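Lellumgate Table Hire — Frequently Asked Questions

How do I reserve tables and plates?
Write to Cirilo Becerra with your date and the number of guests. We answer in two working days. For August, please ask early.
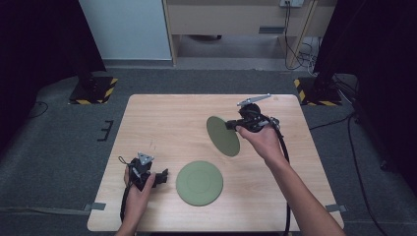
Light wooden table with green plates

Is there a minimum order?
Yes, 41 plates. Smaller parties can collect from our Arellano store without minimum.

Do I have to wash the plates?
No. Only remove the food — we do the washing.

What if a table gets a mark?
Small marks are normal with use and we do not charge them. Deep cuts or burns are charged.

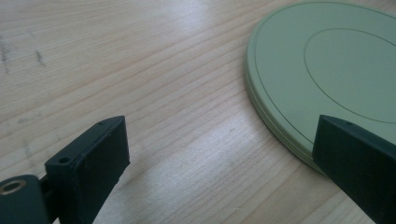

Delivery and return

Do you deliver to Stararach?
Yes, to the ground floor only. Stairs must be agreed before.

When must I return the things?
Two days after the event, before noon. Please stack the plates by size, 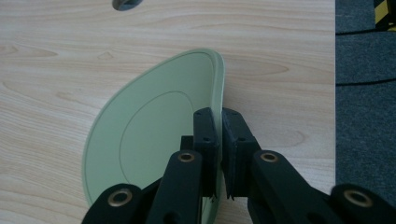
and put the paper sheets between them, the same as you received them. Missing plates are taken from the deposit.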